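Keep the Table Bare
By Dalal Najjar

I have owned my table for more than 3 years, and for the first two of them I could not have told you what color it was. It was covered in mail, a fruit bowl, a runner from my aunt, two candle holders, and whatever I had carried in from the car. I ate on the couch. I think a lot of people live this way, and I think they should clear the table off and leave it clear.

My argument is simple. A table is a place to do things. Once it becomes a place to keep things, you have lost the largest work surface in the house. My apartment in Nerkby is 800 square feet. The table takes up a good part of the main room, and I pay rent on that part every month whether I can use it or not.

People tell me a bare table looks unfinished. I hear this most from my sister, who has a centerpiece for each season and moves it to the floor at every meal. I don't mind a centerpiece if someone enjoys it. What I object to is the idea that empty wood is a problem to be solved. Pale oak grain is nice to look at. A person at the Burnari furniture market wanted to sell me a $70 tray to "anchor" mine. I would have had to dust the tray.

A single piece of white ceramic in the middle of a light wooden top, with a short handle and a shiny inside, gets more attention than it ever would on a crowded shelf. You notice the thin metallic band on the rim. You also have space on both sides of it for your hands, and that matters more to me than how it looks. 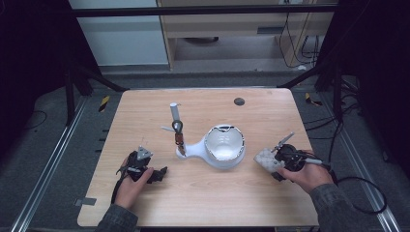

What about the cords?

The usual objection is that modern life comes with cables, and cables end up on the table. Mine did. I had a lamp, a phone charger and a laptop, and all of them crossed the spot where a plate should go. Some tables have a small round hole in the top, near the back. I think every table should. If yours doesn't, run the cord off the nearest side and let it lie on the floor where no one walks.

Where the stuff goes

It has to go somewhere, and I won't pretend otherwise. I put a narrow Okitz shelf by the door in July and the mail lands there now. The fruit moved to the kitchen counter. The runner is in a drawer. The candle holders went to my neighbors, the Agbenyega family, who have a mantel.

Clearing the table takes me a couple of minutes after supper. I eat there every night, and I have stopped buying things to put on it.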